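Iulian Lungu keeps the petition forms in a plastic folder on the back seat of his car. He has been collecting signatures for the Tridulham Republic Group since February, and he says most people who sign want to talk about something else first.

"They want to talk about the hospital, or the bridge," he says. "I let them. After ten minutes I say, who do you think signs off on all that, in the end? A good half of them aren't sure."

Tridulham is a small island territory with its own assembly, its own courts and its own stamps. It also has a governor, appointed in the name of a king who lives a long way off and has never visited. The governor opens the assembly each session, signs its bills and can refuse to sign them. The last refusal was before Lungu was born. He thinks that matters less than people say.

"A power you don't use is still a power. If it's harmless, take it out. Nobody has given me a good reason to leave it in."

We met at four in the afternoon in the rooms the group rents above a shoe repair shop on Arnside Street. Lungu is a retired surveyor and talks like one, with a lot of attention to boundaries. What he wants is narrow. The group is asking for a referendum with one question on the ballot: should the head of state be a resident of the territory, chosen by the assembly? The flag is left alone, and so are the courts and the street names.

I asked why the group settled on a president picked by the assembly, when surveys in other places have shown that people like to vote for one directly.

"Because we have looked at how these votes get lost," he said. "You put two models up, and the people who want a republic spend the campaign fighting each other. I would be happy with a direct vote. I would also be happy with the other one. I am not happy with another thirty years of a meeting every spring."

That argument has not settled things inside his own camp. Sânziana Olteanu left the group last year and now runs a smaller one that wants direct election and nothing less. I spoke to her by phone.

"Iulian is a patient man and I like him," she said. "But he's asking people to swap a governor they didn't choose for a president they didn't choose. I can't knock on a door with that."

She pointed to the last time the matter came to a vote of any kind. It was a local poll in the Deák district, non-binding, and it asked whether the district should stop paying toward the governor's official residence. The result was 2,344 in favor of keeping the payment and 2,295 against. Both sides still quote it. For Olteanu, a gap of 49 votes means the public was ready and the campaign was timid. Lungu reads it another way.

"It was a vote about a house," he said. "People thought the roof would fall in if they voted no. We should not have let it be about a house."

The residence does come up a lot. It has 90 acres of grounds, most of them closed to the public, and the assembly pays for the upkeep. The present governor has opened the lower gardens on summer weekends, which supporters of the crown describe as generous. Lungu has been twice. He said the gardens were nice and the parking was bad.

I asked him about the death of the old queen, which many people expected would bring the question forward. He shook his head before I had finished.

"For a month you couldn't say anything. I agreed with that. I stood in the line to sign the book myself. Then after a month people said it was too soon, and after a year they said it was old news. I don't know which week I was meant to speak up."

He signed the condolence book because his mother would have wanted him to. She moved to the island to work in the Ovico cannery and kept a picture of the queen in the hall - a calendar page, he said, in a frame that had come with a different picture in it. He doesn't see any conflict. He says he never had a complaint about the woman, and that the complaint is about a job that is handed down in a family.

The harder part of our talk was about land. Much of the north shore is still held under grants made in the crown's name, and several families who fished there before the grants have been in court over access for years. A new head of state would not change any of those titles. Lungu said so plainly when I raised it, and said he tells people the same thing at the door.

"If I promise them the shore, I'm lying. The assembly could have dealt with the shore at any time. It has had the votes and it has had the lawyers."

He does think the two things are connected in people's minds, and that the group was slow to see it. Its first leaflet didn't mention the north shore at all. The second one has a paragraph, which he wrote and which he says is still too short. 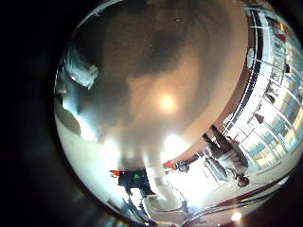

Melina Vasilakis thinks a paragraph will not do it. She told me the families on the shore had heard a lot about symbols and would sign when someone put access in writing, and that she would vote yes in a referendum but would not carry a folder for it. Asked whether she preferred Lungu's model or Olteanu's, she said she hadn't read either one to the end.

Lungu had no quarrel with that when I passed it on. He asked if she had said which part she stopped at.

The group has 435 signatures so far. The clerk of the assembly will check each name against the roll once the forms are handed in, and Lungu expects to lose a few to bad handwriting. He plans to keep going through the fall, starting with the streets behind the harbor, where he hasn't knocked yet.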